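Simulate first, buy second: equipment planning for the bottle cell

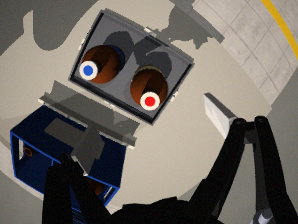 Simulated bin and gripper setup for the bottle-handling task, rendered view.

The Plavon packing line is due for one new robotic cell in the coming budget year. The equipment request opens in November, and the figures in it will be based on simulation work carried out over the summer. This item sets out what the simulation covers, what it leaves out, and how the money is divided.

The task is moving capped bottles between open containers. The simulated cell uses a two-finger gripper over a round table, with a gray bin and a dark blue container within reach. Bottles are placed at different spots in the bin, including close to the walls, where finger clearance is the main concern. A gripper that works in the middle of a bin may still be the wrong purchase if its open fingers cannot get down beside a short wall.

Two grippers are on the shortlist, the Ilell and the Skoryk. Both fit the arm already specified. The Ilell is the wider of the two when fully open and needs more side clearance. The Skoryk is narrower, costs more, and has a longer lead time of 12 weeks. Each has been run through 116 bin layouts, using the same start positions for both. Layouts in which the planner found no path are logged separately from dropped bottles, as the first is a matter of geometry and the second may only be a matter of settings.

The simulation does not give a reliable figure for finger pad wear. It also says little about cable routing or how long a changeover takes. These have to be measured on hardware, so the plan includes a five-week rental of one gripper before any purchase order is raised. The rental line is $3,000 and is not credited toward the purchase price.

Budget holders should note the following:

Spare finger pads go under consumables, not capital.
Bins and containers are a separate line. Please do not fold them into the gripper quote.
Guarding and floor marking are quoted by the Cavolham site office - allow time for a site visit.
Simulation licenses are already paid for and should not appear in the request.

Quotes must show delivery, installation and training as separate amounts. Single-figure quotes were returned last year and held up the whole request. Comments on the shortlist should reach the automation planning desk by noon on Monday. The layout log is on the shared drive in the Plavon folder, with one sheet per gripper.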